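Towels coming out stiff – what are you all doing?

Imelda Ocampo
4 August 2021
Hello everyone! We moved out to Barnau in December and the water is so hard that my poor towels feel like toast (my mother would be horrified). I've cut the soap in half and I still get crunchy corners.
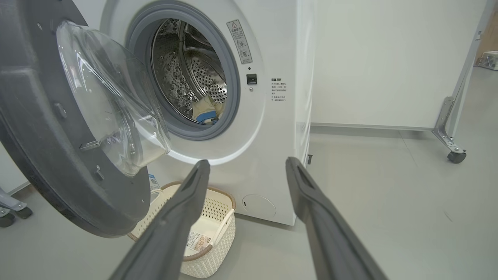

Trinidad Cruzado wrote:
Oh, I do sympathize, but half is still too much! I use 2 spoonfuls and a good splash of white vinegar in the rinse, and mine come out lovely.

tetero593
Sorry Trinidad, I have to disagree on the vinegar – my sister did that for years and her door seal went all sticky. Shake them hard before you hang them up, that's my whole method.

Trinidad Cruzado wrote:
Well, my seal is fine, dear! But yes, do shake them.

Imelda Ocampo
Trying the shaking first, then. Thank you both!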